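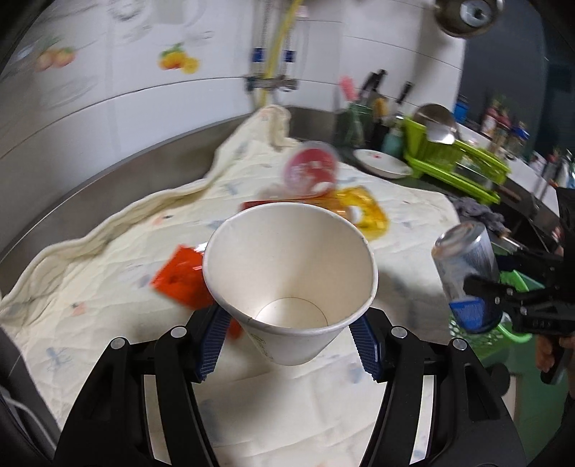 Most households at Stallcombe, one respondent remarked, do not clear a sink so much as move its contents somewhere else, and any account of kitchen work which treats clearing as a single task will miss the greater part of it. The remark was made during the second round of interviews and has been kept close to its original wording, as it bears directly on the way the categories in this section were drawn up.

Journal home Current issue Past issues For authors Contact
Papers > Household Studies > Kitchens and Storage > Section 4

4. The sink as a holding place

Figure 1. Packets, a paper cup, a drinks can and a lidded round container on and above a quilted cloth spread over a stainless steel basin. A dish rack and utensil holder stand on the counter beyond.

4.1 Surfaces and their second uses

The earlier Kernside survey divided the kitchen into wet, dry and cooking zones and assigned the sink to the first of these without further comment. Our own records support a less settled arrangement. In many of the kitchens studied, the basin was used at certain times of day as an extra surface, most often in the late morning and again after the evening meal. Where the counter is narrow and already holds a rack, bottles and jars, the basin may offer the largest stretch of free space in the room.

A cloth is the usual means by which this change of use is made. Respondents in Vunport spoke of "closing" the sink, and those in Nkuna used a word best rendered as "making the bed". In both places the cloth was chosen for its thickness, and quilted pieces were preferred to tea towels. Figure 1 shows an arrangement of this kind. The cloth lies wrinkled and is bunched into a ridge along one side, a feature which recurs in our material and which we have coded as "unsmoothed". Only a minority of respondents considered smoothing to be part of the task.

4.2 Items found on covered sinks

We recorded 1,055 separate items on covered sinks over the period of study. Of these, 1,000 could be placed in one of the four classes set out in Section 3: food packets, drinks containers, lidded storage and cleaning cloths. The remainder were mostly small objects with no fixed home in the kitchen, such as batteries, keys and hair clips, and they are not considered further.

Food packets and drinks containers were commonly found together. This is of some interest, as the two classes are dealt with separately in nearly all published advice on household waste. Respondents tended to sort by whether an item could be thrown away at once or needed a decision. A paper cup with a clean interior, like the one in Figure 1, belongs to the second group for many households, who keep such cups for seeds, screws or a child's paints. A can was generally held back only where metal was collected apart from other waste.

Lidded containers gave the coders the most difficulty. A closed container may hold food, may be waiting for food, or may be kept for its own sake, and its contents could not always be established from the records. Where two coders disagreed, the item was entered as "lidded, use not known". We regard this as preferable to a forced choice, although it reduces the size of the class available for the comparison in Section 5.

4.3 The counter beyond the basin

The counter behind or beside the sink was found to be more stable than the basin itself. Racks, utensil holders and rows of condiments kept their places from one visit to the next, and respondents could often name the correct position of each with their eyes shut. Long-handled tools were less consistent. A ladle might rest in the dish rack, as in Figure 1, or hang from a hook, and brushes and knives frequently shared one holder. When asked about this last practice, respondents in Vunport saw no reason to separate them, whereas several in Nkuna described it as careless.

Baskets require a separate note. Open mesh baskets were present in most of the kitchens and were used for rinsed vegetables, for dry goods and for items on their way to another room. For this reason they have been left out of the four classes and are treated as equipment.

4.4 Duration

Observation sessions were limited to 30 minutes. In ten of the sessions the cloth had been removed and the basin returned to washing before the session closed. In the others it remained in place, and the length of time for which a sink stays covered is therefore understated in our results. A longer period of observation was considered for Stallcombe but was not carried out, as households there had asked that visits should not run into the preparation of the evening meal.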